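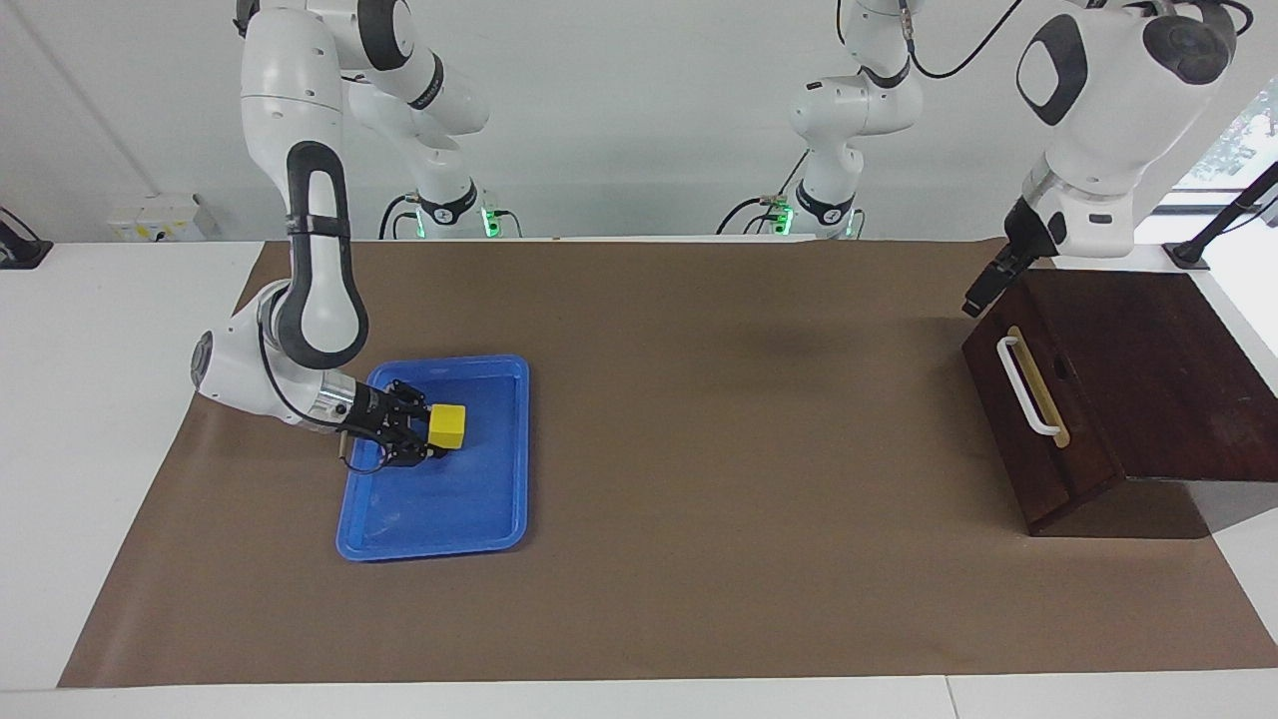
12/29/21

I have been trying to cancel my gym membership since March. The gym is called Unerel, and joining it took one thumbprint and a free water bottle. Leaving it has been more of a project.

I went 13 times, most of them in the first month. After that I paid dues the way some people pay for a storage unit, to avoid looking at what's inside. When I finally called, a recording told me cancellations had to be done in person, at the branch where I joined. The branch where I joined was on Arriaga Street and is now a mattress store. I went in anyway. The mattress people were very nice and let me lie down.

So I wrote a letter. The contract wants 60 days' notice, and the notice starts on the first of the month after they receive it, unless they receive it after the 15th. I read that line to my sister over the phone and she asked if I was having a stroke.

They wrote back in August to offer me a "freeze" at half price. I would be paying $30 a month to not go, when I was already not going at no extra effort. I declined. They froze me anyway.

By my math I've spent some $500 on this place, and the water bottle leaks. The last letter went out certified yesterday, green card and all, and the clerk at the post office looked at the address and said "oh, them."

Meanwhile I've been walking up the hill behind the library most mornings - free, so far - and my knees have opinions about it. More when I hear back.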